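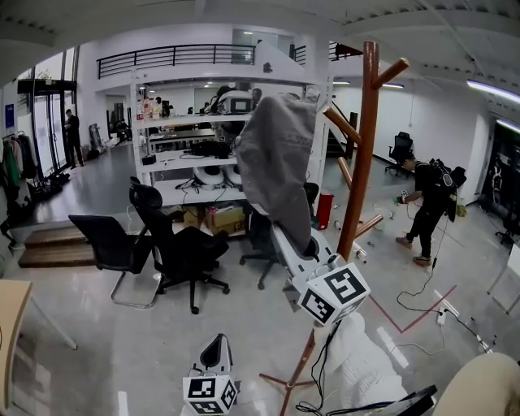
July 30, 2024. Pulk trace and stove work for the Baptista traverse, continued from the last entry. Two traces on test, the old braided one and the Kullis with the shock section sewn in at the sled end. Static pull first, then stepped load, then a slow drag with the Vovance pulk loaded to sledging weight. Glossy gray floor like the one in the lab gives almost no runner friction, so anything measured there counts as a hardware check only and no drag figure from it goes in the load table. Drag figures come from the cold room on packed frost, or from snow when we have it.

Static pull, Kullis: peak 446 N at the hip buckle before the stitching at the shock section started to open. Old trace: 350 N, failed at the knot as before. I had expected the buckle to let go first on both. Stitch pattern on the Kullis is a plain box. Bar tacks at each end would help and can be done on the machine we have. Asked for the thread spec, nothing back yet.

Stepped load is less clear. The shock section takes the jerk out of the start, but on a simulated sastrugi edge it stores enough that the pulk runs up on the skis when it comes over. Shorter section next time. Rigid poles would cure it – they also ice at the joint, and we have been through that. 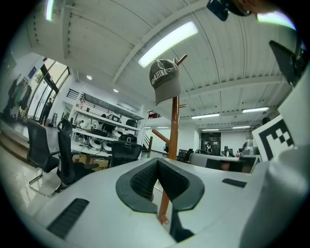

White gripper, V notch with black textured pads.

Stove. Pliltus burner, white gas, pump with the leather cup. Snow to boiling water, one pot, lid on, heat exchanger fitted. Used 324 g for the full day's melt for one tent. Same burner without the exchanger was not finished when the bottle ran out, so there is no comparison figure and I am not going to invent one from the burn rate. Repeat with a full bottle.

Pump cup dried out overnight at the low soak temperature and would not hold pressure until it had been oiled and worked by hand. Gloves off for that, which is not acceptable in a tent at the start of the season. Try the synthetic cup. If it stiffens, go back to leather and carry it inside the jacket.

Base board: the ply one scorched under the exchanger skirt. Thin foil sheet between the two is enough. Cut it oversize and fold the edges.

Rations were not touched this session. The butter figure in the day bag list is still the one from the October trip and is too low for hauling days. Leave as is until the load table is settled, otherwise both move at once.

To do:
Bar tack both ends of the shock section, pull 3 samples to failure.
Shock section shortened, repeat stepped load with the same pulk load.
Exchanger on / off with full bottle, weigh before and after.
Synthetic pump cup into cold soak.
Check hip buckle for whitening at the hinge. Looked fine by eye, want it under the loupe.
Relabel the pulk bags, two of them both say REPAIR.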